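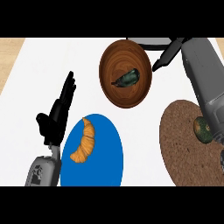
Lantern float at Melluvbridge: which date rule are we using?

kelpline
The Melluvbridge notice puts the lantern float on a Friday in August. I was taught it follows the full moon of the seventh lunar month, which can land in September. Has the rule changed?

two_wicks
It was fixed to the August date when the river permit went annual. The lunar date is still kept at the Semaan hall, indoors, with the reading of names. Two observances, one origin.

kelpline
Then the notice should say so. It calls the Friday event "traditional".

Zedo
Disagree. Plenty of places moved their festivals to the solar calendar and kept the word. The offering, the floating and the closing bell are all in the same order as before.

ostler40
The order isn't the same. The bell used to come before the lanterns went in. It was swapped so the bell could mark the end for the road crew.

Zedo
I have the old program sheet and the bell is listed last.

ostler40
Listed last because it was printed under "hall". The river items are in the other column. Read across, not down.

two_wicks
Both columns have start times. Bell 7:40, lanterns 8:00. So ostler40 is right on that one.

Zedo
Fair enough, I'd read it as a single list. My point about the calendar stands.

Zestness
Practical question from someone attending for the first time: are lanterns supplied, and what's the limit?

two_wicks
100 are supplied, one per household. You can bring your own if it's paper on an untreated timber base. No foil, no plastic cups, no wire. They're collected at the boom downstream.

kelpline
Back to the date — if anyone is editing the notice, "held on a fixed date, formerly lunar" would cover it.

Zedo
Too long for the poster. Put it on the back with the parking.

kelpline
The back is fine by me.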